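Ticket 2048 - sign-up form for foster family info evenings

Opened Aug 11, 2023. I look after the web pages for Lostevness, our fostering and adoption group, and the form's gone funny again!
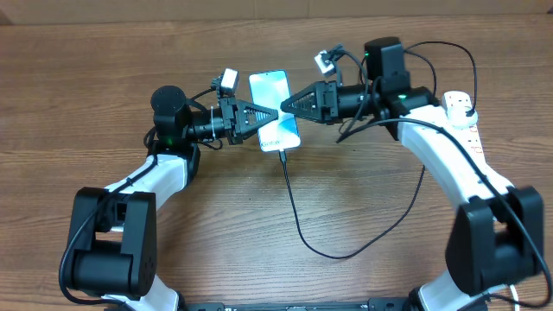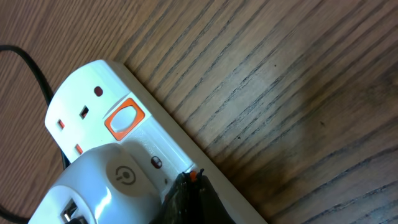
## What's going wrong

Families fill in the Trulix form for the Ternness evening, press send, and get a blank page. Short messages go through fine - it's the long ones (people do like to tell us their story, bless them) that vanish.

## Tried so far

- Cleared the cache, no change
- Raised the message limit from 50 to 2000 characters - two test entries arrived
- Still blank on the Massawe page, so I'm leaving this open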